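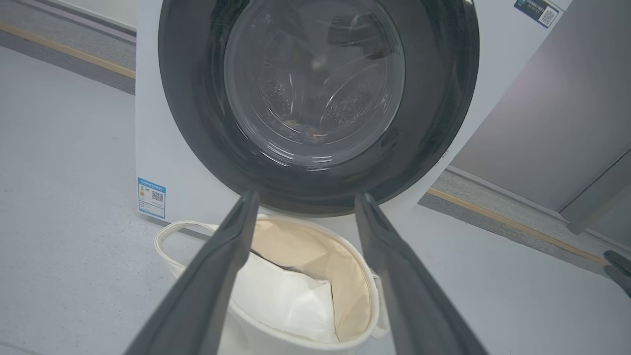

Wakana Ishida wrote back on my last update that she liked the stories but still couldn't tell whether the couples were talking to each other any more than before they signed up, and could I please start there next time.

Fair enough, Wakana! So I'll start there. Yes, I think they are, and I'll tell you why I think so, and then I'll tell you the parts I'm less sure of.

For anybody at Greditbridge who is new to us: Ellau is the marriage course your grant pays for at our church in Skatevness. Couples come for nine evenings, eat supper, hear a short talk, and then go off as a pair and talk about it with a page of questions. We don't do group sharing unless people want it (most don't, bless them). We pray at the end. We've had 77 couples through since the grant began, counting the group that finished up in December.

On the talking. At the first evening we ask each husband and wife, separately, to write down when they last had a conversation that wasn't about the kids, money or the schedule. At the last evening we ask again. The first set of answers is pretty sad reading. Lots of "can't remember." One wife wrote "our honeymoon, and we've got a kid in middle school." The second set is a lot better. Plenty of people put "last night" or "on the drive here," and the husband's card and the wife's card match far more often than they did at the start, which to me is the bigger deal. I've read a lot of pairs where he thought they'd had a great talk and she didn't know it had happened.

Now, people who have just finished a course they like will say nice things about it. I know that. Remigiusz Krajewska and I have been calling couples some months after they finish and asking the same question again over the phone. We've only gotten through the early groups so far. Some have kept it up, some slid right back. The ones who kept it up mostly picked a fixed time and stuck to it, even if it was a dumb time like 5:30 in the morning before his shift. I want to do the rest of those calls before I say more about it.

What changed in the course since the last report

We moved the evening on physical intimacy. It used to be the third one and that was too soon. Folks sat there like they were at the dentist. By the seventh evening they've had a few honest talks under their belt, and it goes so much better, and the wives especially have told us they were glad we got to resentment and forgiveness first. Ewurabena Quansah rewrote that talk from the ground up and I think it's the best thing in the whole course now. She goes through 1 Corinthians 7 slowly and spends a good long while on the part where it speaks to husbands and wives both, and she says flat out that it can't be used by one of them to push the other. It got very quiet, in a good way.

We also dropped the Tokarz workbook. I know the grant covered a box of them and I'm sorry about that, but the questions were too long and people were reading them out to each other like a tax form. Leszek Brzozowska boiled it down to one sheet per evening with a few short questions and a lot of white space. The leftover workbooks are in the church library, where a few people have borrowed them and been perfectly happy. 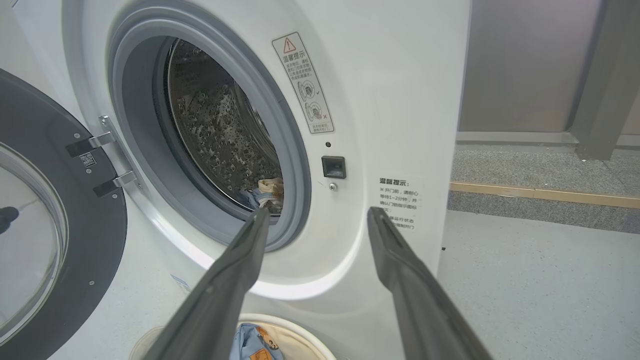 Washing machine with its door open and laundry in the drum.

The talk that surprised me most was the one on who does what at home. I'd put it down as a filler evening, to tell you the truth, and it had the longest discussions of all. You'd think it would be the big stuff that people carry around with them, and then you hear a man say he's been married all these years and had no idea his wife felt alone every single evening after supper. He thought she liked having the kitchen to herself. She thought he'd decided it was beneath him. They had both been polite about it the whole time! We ended up letting that evening run late, and we've added a second sheet so couples can take it home and finish.

Things that haven't gone well

Childcare is still a headache. We lost the room next to the hall and had to move the kids upstairs, where every footstep comes through the ceiling during prayer. Tullio Sorrentino is talking with the school about using their gym. I'm hopeful, but I don't have a yes.

Two couples left partway through the last group. One moved away. The other stopped coming after the forgiveness evening, and I've been to see them both, and I'll leave it at that except to say that I should have spotted sooner that they needed a counselor and not a course. We've changed the sign-up form because of it. There's now a private line where either spouse can ask for a call before the first evening, and I make those calls myself. If anyone tells me they aren't safe at home, I don't put them in the course. I help them get to people who are trained for it, and the church has set aside a little money of its own for that.

Also, our reminder emails kept landing in spam. We text now.

Money

Food came in under and printing came in over, mostly Leszek's sheets, which we redid more than once. I've moved the difference across as your guidelines allow and the spreadsheet shows it. Nothing has been spent from the travel line yet. I'd like to use it to send Ewurabena to the four smaller churches up the coast that have asked for the intimacy talk, if you're all right with that. Could you let me know before we book?

Coming up

The next group is full and we've got a waiting list. Remigiusz and I will keep going with the phone calls, and I'll send Wakana the before and after answers with the names taken off, so she can read them for herself. Please do pray for the couple I mentioned.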